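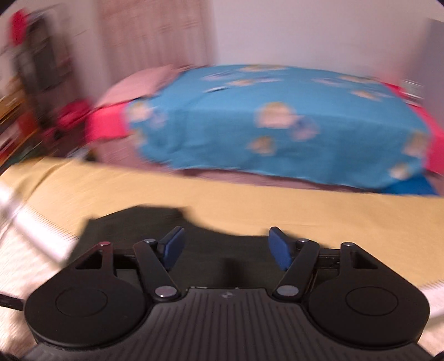 Gonel
@gonel_builds
2021-11-03

Hand-held gripper, bedroom set. Notes from the Silville recordings, in case they help anyone collecting demonstrations at home. 1/

Target was 389 usable demonstrations of straightening a sheet by one corner. The person holds the gripper, does the job, and the camera on top records. No arm in the room. The arm gets involved much later. 2/

Main fault so far: speed. People move a hand-held tool at the pace they make a bed. Turn quickly at the end of a pull and the gripper stays sharp while the room behind it smears sideways. Tracking then has very little to hold on to. 3/

A plain yellow sheet makes it worse. There are few features on it apart from creases and the tool's own shadow. The printed blue sheet on the far bed gives the tracker more to work with, provided you aren't swinging past it. 4/

Rule we now give everyone: 2 seconds still at the start, 2 seconds still at the end, and no turn faster than you would carry a full mug. Rejected takes on the Vermeulen script went from 18 in a session to 3. Same people, same beds. 5/

Fingertips: blue tabs. Pinch a fold, don't press down on the sheet. If you press, the tabs skid and the recorded jaw width means nothing. Come in low with the jaws open, close, then lift before pulling. 6/

On remote control: we tried the same task with the Gastlow arm and a pair of hand controllers. Cleaner tracking, much slower, and the operator can't feel when the cloth goes tight. Most takes ended with far too much pull. For cloth I'd stay with the hand-held tool. 7/

Open question: whether to keep the fast takes with the blurred stretches trimmed out. Trimming usually removes the end of the pull, and the policy needs to see that. I've put them in a separate folder for now. 8/

Jaw calibration notes next, once I've redone the left finger. 9/9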